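Garkville Community Hall
Kitchen, store and exits – safety checklist with comments
Inspection date: March 18, 2024
Carried out for: Pramow Property Care

Key: OK / Action / Not checked

1. EXITS AND ROUTES

1.1 Front doors open fully and close on their own – OK
1.2 Rear fire door opens with one push – Action
Comment: The bar is stiff and needed two pushes. Hinges to be oiled and the door tried again. If it still sticks, call the fitter.
1.3 Corridor clear of stored items – Action
Comment: Stacked chairs outside the small meeting room. They narrow the corridor at the point where it turns. Move them back to the chair store after each booking.
1.4 Exit signs lit – OK
Comment: The sign above the side door is dimmer than the others but can be read from the far end of the hall.

2. FIRE EQUIPMENT

2.1 Extinguishers on their brackets, pins in place – OK
2.2 Fire blanket in kitchen – OK
Comment: Hung beside the cooker. It would be better nearer the door, where it can be reached without leaning across the hob. Not urgent.
2.3 Alarm test recorded – Action
Comment: The log book has 3 weeks missing. The tests may have been done but there is no entry for them.

3. KITCHEN

3.1 Cooker, hob and extractor – OK
Comment: Filter is greasy. Add to the June deep clean.
3.2 Fridge temperature – Action
Comment: Reading of 7 degrees on the dial thermometer. Turned down one notch. Hirers have been leaving the door ajar during events, and a notice would help.
3.3 Water heater (Kuroda wall unit) – OK
Comment: Service sticker is in date. Hot water warning label is peeling at one corner.
3.4 Sockets and leads – Action
Comment: Kettle lead has a split in the outer cover close to the plug. Taken out of use and labelled. Do not tape it.
3.5 Floor – OK
Comment: Some lifting at the edge by the sink, no worse than last time.

4. STORE ROOM

4.1 Shelving fixed to wall – OK
4.2 Heavy items kept below waist height – Action
Comment: Box of Kideo play blocks is on the top shelf again. It needs two people to bring down safely. Bottom shelf, please.
4.3 Bins and tubs sound, no sharp edges – OK
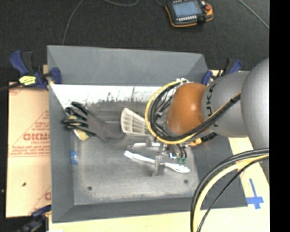 Comment: Scuffs and worn paint are not a fault for this item. Mark for action only where there is a crack, a raised edge or a broken rim.
4.4 Cleaning products locked away – OK
Comment: Key is kept in the office. One spray bottle had no label – emptied and thrown away.
4.5 Step stool – Action
Comment: One rubber foot missing. Replace the foot or the stool.

5. OUTSIDE

5.1 Ramp and handrail – OK
5.2 Path lighting – Not checked
Comment: Visit was in daylight. To be checked by the next evening keyholder.
5.3 Drain covers level – OK

Items 1.2 and 2.3 to be dealt with first. Please write the date beside each action when it is finished and return the sheet to the office tray.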